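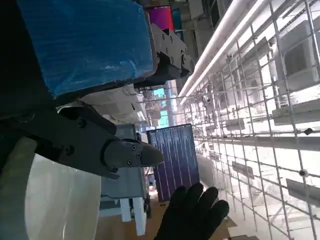 Many thanks to everyone who wrote back about the gripper on the Hudar cell, it really was kind of you all. I had the fingertip off again after lunch and checked it for play. The three small black screws on its flat face are back in with fresh threadlock, and I ran 30 slow closes before calling it good. Do keep gloves on near the panels, please — mine mark terribly.

Josphat Mushi wrote:
> Is the finger still drifting? Ours at Zisia went after 12 shifts, and it was only a loose screw.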